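Tallemton and Tradcombe Water Users' Association
Minutes of the ordinary meeting, June 19, 2020

1. Apologies and quorum
Apologies were noted as listed in the attendance book. The meeting was quorate. The minutes of the previous meeting were approved with one correction: under item 4, "upper sluice" should read "lower sluice".

2. Swimming pond: towels and linen
The change to hired linen at the pond was noted. Grey towels are to be kept for bathers and yellow cloths for the benches. Towels with a soiled or damaged pile go back to the supplier with the weekly return and are not to be used for mopping.
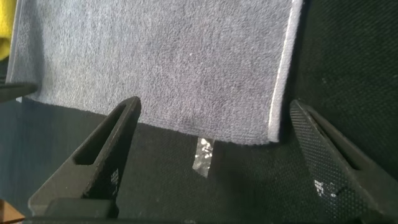 Minutes taken by the Clerk to the Association

3. Leat and sluices
3.1 The lower sluice was inspected at the start of the month. The gate lifts freely but the seal on the downstream face is perished along its lower edge. Seepage with the gate closed was measured at 5 litres a minute, against 2 at the previous inspection.
3.2 Two repair methods were considered: a replacement strip bedded in sealant, and a full refacing of the gate. The first can be done from the bank with the leat drawn down. The second needs the gate lifted out by crane. It was resolved to proceed with the strip and to look at refacing when the gate is next due for painting.
3.3 The leat will be drawn down for one working day in July. Users below Polcombe bridge are to have seven days' written notice.
3.4 Silt has built up on the inside of the bend above the bridge over a length of 40 metres. Removal is to be priced with the option of spreading on the adjoining field, subject to the landowner's written consent.

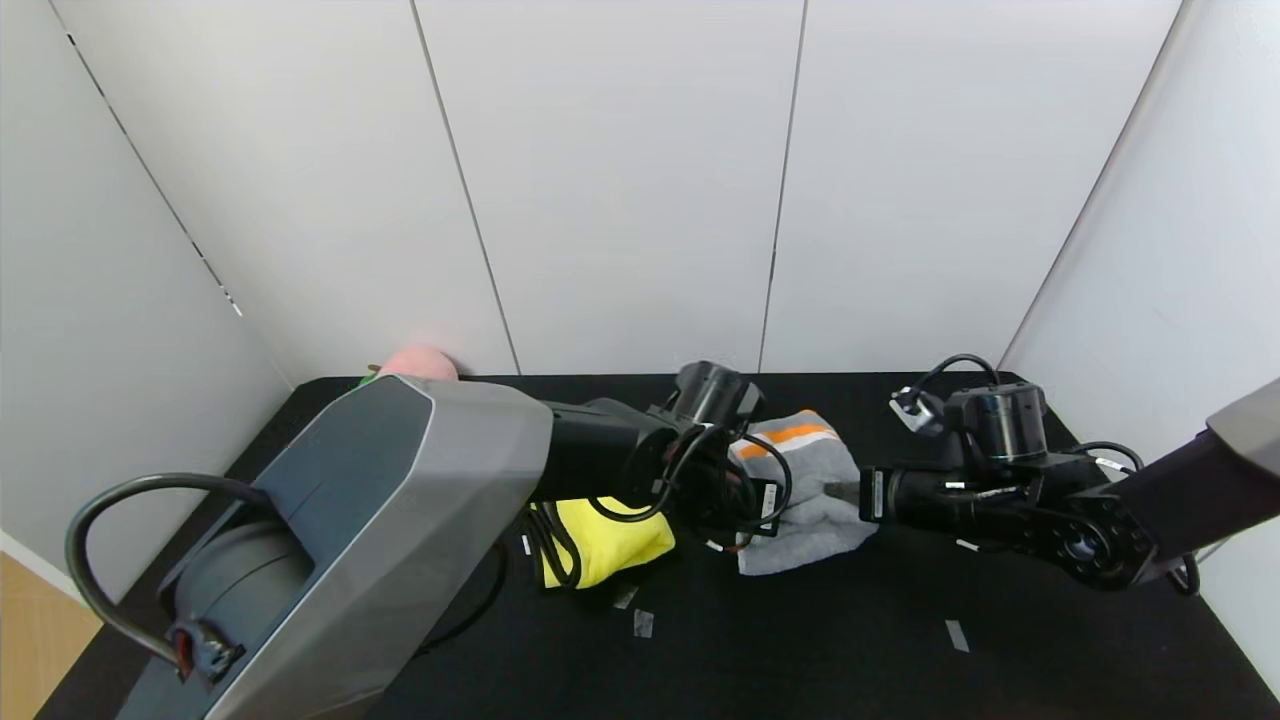 4. Water quality
4.1 The inlet sample was within limits. The outlet sample was also within limits but showed a rise in suspended solids, put down to work on the bank in the same week. A repeat outlet sample will be taken before the next meeting.
4.2 The pond was closed for two days on account of surface algae and reopened after a clear visual check on consecutive mornings. The closure sign at the Tradcombe gate was missing on the second day. A spare is to be kept in the pump house.

5. Finance
5.1 The balance on the current account stood at £811 after payment for the linen hire. Subscriptions received came to 92 per cent of those due. Reminders will go out with the notice under item 3.3.
5.2 The quotation from Ansah for servicing the circulation pump was accepted. It covers bearings, shaft seal and an insulation test on the motor. Replacement of the impeller, if needed, would be charged separately and must be approved beforehand.
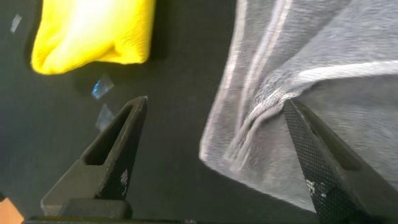
6. Bank and margins
The reed margin on the north side is to be cut by one third this season, with cuttings left on the bank overnight before removal. Litter was again found in the margin after the warm weekend, mostly wrappers and broken packaging. Members on the rota are asked to pick up small pieces as well as whole items – bits of translucent plastic, such as the three lying near the yellow cloth, are easily missed on a dark surface and pass through the coarse screen. A finer screen for the outlet was discussed and deferred until the pump has been serviced.

7. Any other business
The padlock at the Polcombe gate is stiff and will be replaced like for like. The existing keys will be recalled.

8. Next meeting
To be fixed once the drawdown date is confirmed.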